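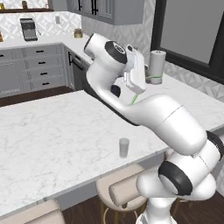

Irkton Community Kitchen: Progress Report for November

Print this page | E-mail this page

Dear Svenja Riedl and everyone at the Zaugg fund,

It has been a lovely, busy stretch for us, and I hardly know where to begin! We served 2,753 suppers (our goal for the season is 3,000, so we're nearly there), and the Vidbridge bread route now runs 6 evenings. Of your grant, $2,180 is still unspent, and we'd like to put it toward winter vegetables, if you're agreeable.

Warmly,
Gion Gasser

Recent reports
- Sukside garden beds
- Vidbridge bread route
- Summer lunches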